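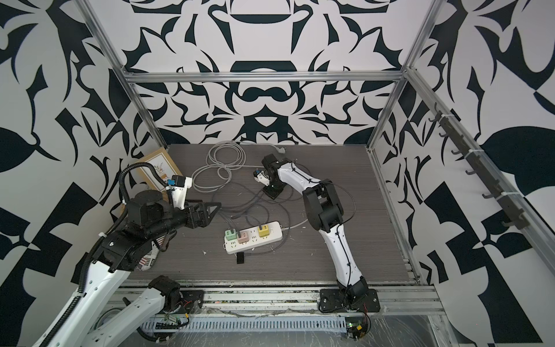 3 min read

Feb 24, 2022

Resolved this morning to deal with the cables. I have been resolving this since September, so the resolve is well broken in by now. Began by putting the white power strip in the middle of the table, where it would shame me, and went to make tea.

It did shame me, a bit. Against the dark grey top it looks like something laid out for identification by the next of kin. I chose that top for the wood grain, on the theory that a bit of grain hides the dust. What it hides is small black screws, and I have spent a good part of the winter patting it with the flat of my hand like someone who has lost their glasses.

The trouble with the power strip is that it has no home. Everything else in the place has been given one, or at least a box with a wrong label on it. The strip goes on the table when I need it, then on the floor when I need the table, then under my foot. Gervásio Portela told me to get hooks. He has a wall of hooks at his place in Grendon with an outline painted behind each tool, and he talks about it the way other people talk about their children's exam results.

So I got hooks. A dark grey strip of them, little upturned things, from Igwe. It was supposed to be screwed on. I didn't have the right screws (see above, under grain) so it went up on the side with two white cable ties, temporarily, and I can report that it's very firm and that I have hung nothing on it whatsoever. The hooks are too small for the strip. They would do nicely for keys. I own three keys and they live in my coat.

Second cup of tea. Looked at the wallpaper for a while.

I still like the wallpaper. I want that written down somewhere, as I seem to be in a minority of one. It's the Drisura, the very dark navy on white, all leaves and hooks and crescents folded over on themselves down the middle, with the big leaves and the checkery blocks going up the sides. Oluwaseun Iyamu says it's like being glared at by a playing card. When he comes round he stands with his back to it. He also says there's a face in the centre of the back wall and now, thanks to him, there is, on and off, depending on how much sleep I've had. I bought it from Dorkholm at the end of a line and they made me take more than I needed, and the spare roll is behind the door waiting for me to have a second bad idea.

Hanging it was two evenings and most of a friendship. Every seam has to mirror the one opposite, and if you start a finger's width out you stay a finger's width out all the way to the corner, getting crosser. I'd thought the aluminium posts would cover the worst of the joins. They're good posts, but they run where they run.

Back to the cables. Options, as I saw them at eleven o'clock: a shelf for the strip, bigger hooks, or fixing it to the underside of the table, which would mean lying on my back on that floor with a drill and I'm not ready to be that person again. Rang Gervásio. He said bigger hooks. He said it quite quickly.

Walked to Igwe in the rain. Bigger hooks only come in a bag of 30. Bought the bag. Came home, put the bag down, and can't now think where.

Soup for supper. Strip still on the table as of lunchtime, when I last checked. Must ring Oluwaseun about the ladder.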